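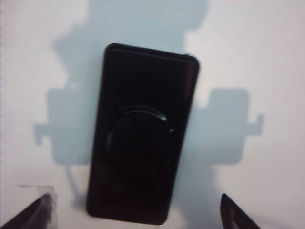 Station 4, wrist view. Phone face down between the open fingers.

Findent Handling Cell, Priltcombe Site
Post-Fault Inspection Checklist

Reason for inspection: grip force fault during pick. The arm stopped on cycle 118 and did not release on command.

1. Emergency stop tested at both positions. PASS
2. Finger pads checked for wear. FAIL
Comment: Left pad worn past the limit. Replace before restart.
3. Grip force at or below set limit. FAIL
Comment: Reading was over 81 percent of sensor range. Recalibrate and repeat test.
4. Manual release works with power off. PASS
Comment: Lever is stiff. Grease at next service.
5. Guard door interlock. PASS
6. Fault log saved and sent to Cernonance. OPEN

Result: Cell remains locked out until items 2 and 3 are cleared.

2 comments | 4 shares
Contact Site Safety | © Findent | Back to top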